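4 min read

Comparing Two Hand-Held Grippers, or How We Spent September
Emese Simon and Marta Karpenko

We were given two grippers and one question: which of them should the next group use to record demonstrations? The Brirkenix has rigid jaws with a V-shaped opening. The Grondska has soft fingers and a spring that Marta hated from the first morning. Our plan assumed this would be settled in a week, and the plan was very nicely formatted.

Method

Each of us picked up the same set of objects with each gripper and set them down on a target. A recording counted as usable if the tracking software (Anditz, with the default settings) could follow the marker from start to finish. A dropped object didn't disqualify a recording. Losing the marker did, and so did forgetting to press record, a failure mode our literature review had not mentioned.

We made 3346 recordings before lunch on the last day and stopped there because we wanted lunch. The target had been 1000 usable ones per gripper.

Results

The Grondska reached its 1000 with 300 to spare. The Brirkenix got to 1161 and was much less trouble along the way. If you are adding those up, the remainder is in the folder named "bad," and most of it is ours and not the hardware's.

The rigid jaws did well on anything with straight sides. They were poor on a plush toy and hopeless on a sheet of paper, which Emese kept trying long after it had stopped being part of the protocol. The soft fingers managed the paper. They also let go slowly, so that objects arrived on the target a little after we had decided they had.

Marker tracking was the real difference. Two people working close together could confuse Anditz if one marker passed near another gripper's camera. We fixed this by giving every device its own marker ID, a step described on the second page of the manual. We read the second page in week three.

Weight matters more than we expected. After an hour Marta's wrist preferred the Brirkenix and her opinions about the Grondska were no longer suitable for a report.

What we would change

Illés, the script we wrote to sort recordings, should have been written first. It caught lost markers within seconds of a take ending, and until then we had been finding them in the evening. We would also drop the plush toy.

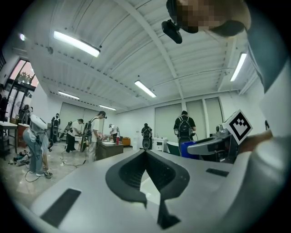
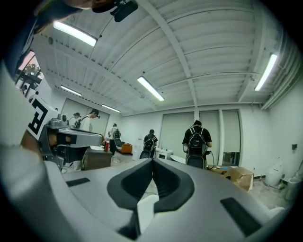 Both views are from gripper cameras during a shared session.

Student Projects: Robotics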